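卓上ロボットアームの「シミュレーション先行」指針がまとまる　Pleltero、9項目を公開

卓上で小物を扱うロボットアームをどう試し、どう実機に移すか。その手順をそろえるための指針「Palma」が、4月に公開された。まとめたのは、ロボット導入の支援を手がけるPleltero。アーム制御ソフトのDrodentと、試験環境を開発するTramilleyが作成に加わった。全9項目、付属書を入れても41ページという薄さで、現場の担当者が昼休みに読み切れる分量に収まっている。これがなかなか読みごたえがある！

指針の柱は、新しい動作を必ずシミュレーション上で試してから実機に渡す、という順番を文書で定めた点にある。そんなことはもうやっている、という職場も多いだろう。ただ、何をどこまで試せば「試した」と言えるのかは、会社ごと、ときには担当者ごとにばらばらだった。Palmaはそこに踏み込み、試験の条件、記録の残し方、実機へ移す際の承認者までを一続きの手順として書いている。

読んでいてうれしくなるのが、第2項の「卓上の条件」だ。つかむ対象だけをぽつんと置いた試験は、初回の動作確認に限って認める。2回目以降は、対象の近くに、つかんではいけない日用品を必ず置く。しかも背の高いもの、平たいもの、細いものを混ぜること、とある。机の上が片づいている職場ばかりではないのだから、この書き方は実にありがたい。薄いものの脇に指先を下ろすときの余裕の取り方や、倒れやすいものの上をアームの肘や手首が横切ってよいかどうかも、別表で細かく決められている。

第4項は台座と設置の話。アームを載せる台の高さ、机との距離、台の固定方法を、シミュレーションと実機で同じ寸法表から読み込むよう求めている。寸法表は一つだけ持ち、写しを作らない。地味な規定だが、シミュレーションではうまくいったのに実機だけ指先がずれる、という経験のある人なら思わず膝を打つはずだ（筆者も打った）。非常停止ボタンについても、操作する人の立ち位置から手が届くことを、配置図の段階で確かめるよう定めている。配置図にボタンが描かれていない場合は、その時点で差し戻しになる。

記録の様式もそろった。1回の試行につき1枚、対象物、周囲に置いたもの、指先を下ろした位置、途中で止めたかどうかを書く。失敗した試行を捨てないことも明記された。公開に先立つ試用では、3社が持ち寄った58件の動作を新しい様式で書き直したところ、7件で周囲のものとの距離が決められていなかったことが分かったという。書き直しにかかった手間は付属書に正直に載っていて、ここも好感が持てる。 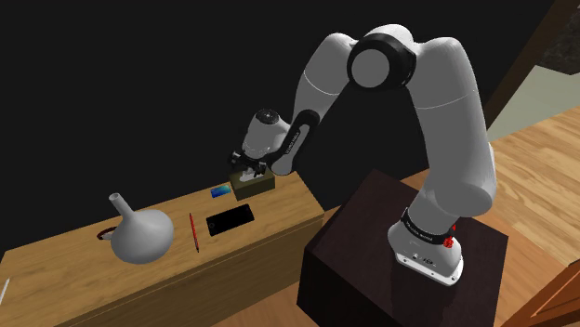

指先を下ろす動作には、第6項がまるごと充てられている。対象の真上でいったん速度を落とし、指の開き幅を確かめ、それから下ろす。小さな箱のように上からまたいでつかむものでは、指の外側に何があるかも確認の対象に入る。つかんだあとの持ち上げは別の動作として扱い、記録も分ける。これまで「つかむ」の一語で済ませていたところが四つの段階に分かれたことで、どこで止めるべきかを現場で話しやすくなりそうだ。

描画の質については、あえて緩い。背景や部屋の作り込みは問わず、机の上の寸法と、アームの可動範囲が正しければよいとしている。凝った部屋を用意する余裕のない小さな事業所にとって、この割り切りは大きな追い風だろう。一方で、照明を変えた試行を入れることは推奨事項として残された。カメラで対象を見つける方式では、次の改訂で必須になる可能性もある。

Plelteroによると、公開後の問い合わせは40件を超え、製造業のほか、研究室や学校の実習室からも届いている。多いのは、既存の動作をどこまでさかのぼって試し直すのかという質問だ。これに対しては、対象物か台の位置を変えるときに試し直せばよく、そのまま使い続ける動作は次の定期点検まで待ってよい、との回答が出ている。

指針の本文と記録様式は無料で配布中。Tramilleyは、第2項の条件に沿った卓上の配置データを順次追加する予定で、Drodentも速度を落とす高さの設定を次の更新で画面から選べるようにする。改訂に向けた意見の受け付けは9月まで続く。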